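Break room kitchen tips from the HR desk

I look after hiring and onboarding at Warkirent, and after all these years the thing people bring to my door most often is still the kitchen.
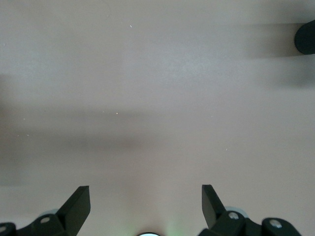

Torbjørn Kvam wrote in after my last post to say that a kitchen sheet belongs in the welcome packet, right behind the payroll form, and that he'd have loved one when he started his own job. I agree with him completely! So I've typed mine up, with the bits I'd normally only say out loud.

The fridge

Masking tape and a marker, kept on top of the fridge. Name and day on everything, including the salad dressing. I used to buy those cute erasable labels and they slid off into the crisper drawer within a week, so tape it is.

Clear-out is Friday at four. Put it on the shared calendar as a repeating event and invite every new hire on day one, before they've had a chance to leave a yogurt in there over a long weekend. Anything without a name goes, container and all. (I did rescue a really nice glass dish once, and I still have it if you're reading this.)

For fridge smells I keep an open box of baking soda on the middle shelf. If something has leaked, wipe the shelf with warm water and a spoonful of baking soda, then dry it with a clean towel. The spray we get from the cleaning company leaves a lemon smell that gets into the butter.

The microwave

A bowl of water with a slice of lemon or a glug of white vinegar, a wooden spoon standing in it, high for three minutes, then leave the door shut for another five. The spatter wipes right off. Mind the bowl when you take it out, it's hot.

We have 34 people and one microwave, which is a staffing question as much as a kitchen one. I split lunch into two starts and the line went away. If you do the same, ask people which slot they want before you assign anything – the early crowd and the late crowd sort themselves out surprisingly well, and I only had to move two of them.

Coffee

Descale once a month. I use equal parts white vinegar and water, run half of it through, let it sit while I answer email, run the rest, then two full pots of plain water. Check your machine's booklet first, though. Our old one was fine with vinegar and the new one wants its own powder.

Write the scoop count on the canister itself. Ours says 9 level scoops to a full pot, and the arguments about weak coffee have stopped. Well, mostly.

Dish duty

I've tried a sign-up sheet (blank), a rota by department (sales versus accounts, very ugly) and a rota by surname, and the surname one is what we kept. Two people a week, and managers are on it the same as everybody else. Please don't hand it to the newest hire as a kind of initiation! I've sat in exit interviews where that came up.

The sponge gets tossed every Monday. Dish brushes last much longer and go through the dishwasher on the top rack.

Training days

When we have a trainer in and the whole day is sandwiches and slides, I set up the night before. Cups, napkins and tea bags go on one tray with a dishcloth over it, and the water jugs go in the fridge full. Order 35 lunches for 34 people, because the trainer eats too, and I forgot that the first time. Ask about allergies in the same email as the agenda – you'll get answers, whereas a separate email about food sinks without a trace.

Cut sandwiches stay fresh under a barely damp paper towel with plastic wrap over that. Cookies go out after the two o'clock break and not a minute before.

My December list, for the holiday lunch, is longer and has a whole section on slow cookers and tripped breakers. I'll dig it out when it gets closer. In the meantime, if you've found a way to keep teaspoons in a drawer, send it over.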